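What Are Growth Rings?
Written by Lina Hamdan for readers aged 8 to 11

A tree grows outward as well as upward. Just under the bark is a thin layer of living cells called the cambium. During the growing season the cambium makes new wood on its inner side and new bark on its outer side.

Wood made early in the season has large cells with thin walls, so it is pale. Wood made later has smaller cells with thick walls, so it is darker. One pale band plus one dark band equals one ring, usually one year of growth. A trunk with 200 rings is usually 200 years old.

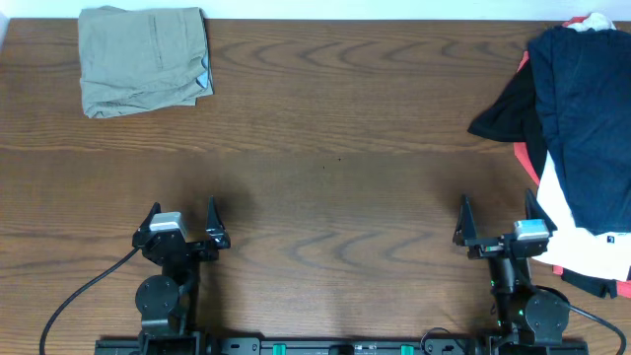
Rings look circular only when a trunk is cut straight across. A board is normally sawn along the trunk, so the saw meets the rings at a different angle and they appear as lines called grain. Where the cut passes at a shallow angle through the curved layers, the lines form nested arches, like the darker brown ones across the upper middle of the tabletop. Long streaks are grain as well.

Scientists can count rings without felling the tree. They use a hollow drill - an increment borer - to remove a core as thin as a pencil. Wide rings often mean a wet year and narrow rings a dry one, although insects, fire and shade also change their width.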